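Setting up the wrist camera and fingers on the Kurkine cell for polished cutlery

Riku Takeda

These notes cover the Kurkine cell when it is switched from matt parts to polished spoons. The arm, fingers and wrist camera stay as they are; the exposure, the approach and the grip width change. Allow an hour the first time.

Before starting, park the arm, lock out the drive and wipe the camera window with a dry lint-free cloth. Check the rubber on both fingers. If either pad has a shiny patch, change both – a worn pad lets a smooth handle turn in the grip.

1. Load the Platico profile named "bright metal". Auto exposure must be off. With auto left on, the picture pumps each time a bowl enters the view and the edge finder loses the handle.

2. Jog the arm over the test spoons until the handle of the nearer one lies between the two fingers. Stop there and look at the live view. 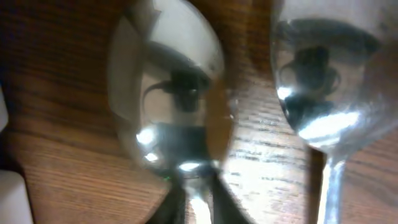
Page last changed: April, by R. Takeda

The bowls act as mirrors and carry dark reflected shapes as well as white highlights. None of these may be used as a pick feature, as they shift whenever the arm moves. Draw the search region round the handle only and leave both bowls outside it. The fingers will be out of focus at this distance. Do not refocus on them; the lens is set for the part.

3. Set the edge threshold to 117. If the grain of the table is picked up as an edge, raise it in steps of 3 until only the sides of the handle remain. Bright streaks along the handle can be ignored if both outer edges hold.

4. Teach the approach straight down, with the handle midway between the fingers. Close at low force and lift a few millimetres. If the spoon swings, move the grip point towards the bowl and teach again.

5. Save the job under a new name and run some 1000 picks at half speed before handing the cell back. Enter any missed picks in the Tanabe log with the light setting used.

If the handle edge drops out later in the day, check the room lights and blinds before touching the threshold. Spare pads are ordered from Flutance, in pairs.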